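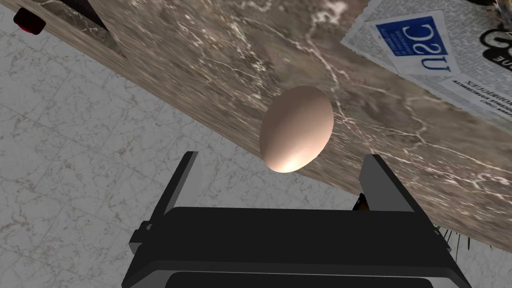 Breakfast in Duvholm has long been a late affair. The town's bakeries open at seven, and the egg sellers in Bescombe Square set out their trays an hour after that. In September the council extended the market's lease until 2071, a term that surprised even the stallholders.

The agreement provides for 30 covered stalls, three of them reserved for small poultry farms. Rents remain fixed for the first three years. Producers from the Indska valley — long absent from the square — have been invited to apply. Applications close on 6th February and should be delivered to the market office on Ocampo Street.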